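4. Instruction of Trainees in Divided Attention Tests

4.1 Background

The walk and turn test asks the driver for two things together: to keep instructions in mind and to move the body. In the courts of Godthorpe the result is often the main evidence before any blood sample is discussed. The defense lawyer therefore must know how the instructions were given, in what order, and whether the driver was asked if he understood them. In our earlier review of 200 case files, the exact words of the officer were missing in many reports, and only the final score was written down.
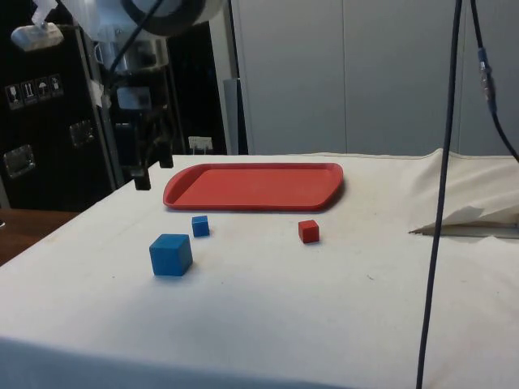
Figure 4a. Red tray and three cubes on the table.

We use the term "clue" as the training manual of the Kokis course uses it, for one observed mistake that is counted against the driver. Stepping off the line is a clue. Asking the officer to repeat an instruction is not a clue, but we found that some reports mention it in a way that a judge can easily understand as one.

4.2 Participants and Procedure

The trainees were lawyers with less than two years of practice. They were divided in two groups of 100. The first group received the usual lecture. The second group received the same lecture and after it the Fogh exercise, in which each trainee reads the instructions aloud to a partner and the partner marks every word that was left out. Tarık Sarıgül taught both groups, so that the difference of teacher would not influence the scores.
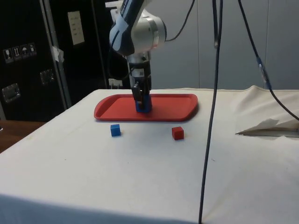 Figure 4b. Gripper holding a blue cube just above the tray.

Each trainee then wrote a cross-examination of 9 questions for the same police report. The questions were graded by two readers who did not know the group of the trainee. When the readers did not agree, they discussed the question until one grade was accepted.

4.3 Observations

Trainees of the second group asked more often about the instruction stage, and less often about the final score. They also asked about the surface of the road and the shoes of the driver - two matters which the lecture mentioned only shortly.

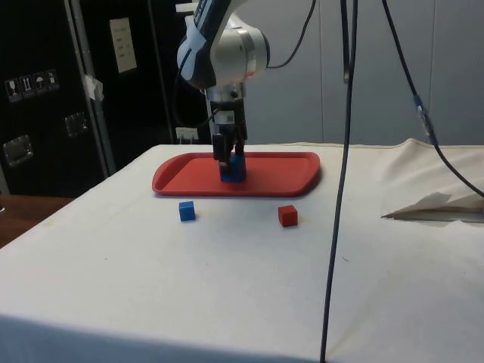

Figure 4c. Gripper closed around a blue cube at the tray.

A weak point remained in both groups. Many trainees put two facts in one question, and this gives the officer a possibility to answer only the easier part. We did not expect the exercise to correct this, as it trains reading and not the form of questions.

4.4 Limits

All trainees worked with one report, taken from the Cludum collection and changed to remove the names. It is possible that a report with a refused breath test would lead to other results. Also, a written cross-examination is not the same as one before a jury, where the lawyer must listen to the answer and change the next question.

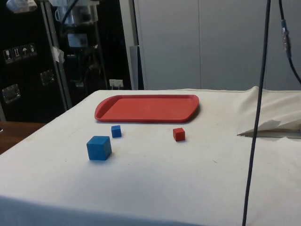
Figure 4d. Empty tray, with two blue cubes and one red cube in front of it.

The grading sheet is given in Appendix B. The second course, planned for September, will use three reports and will include an oral part.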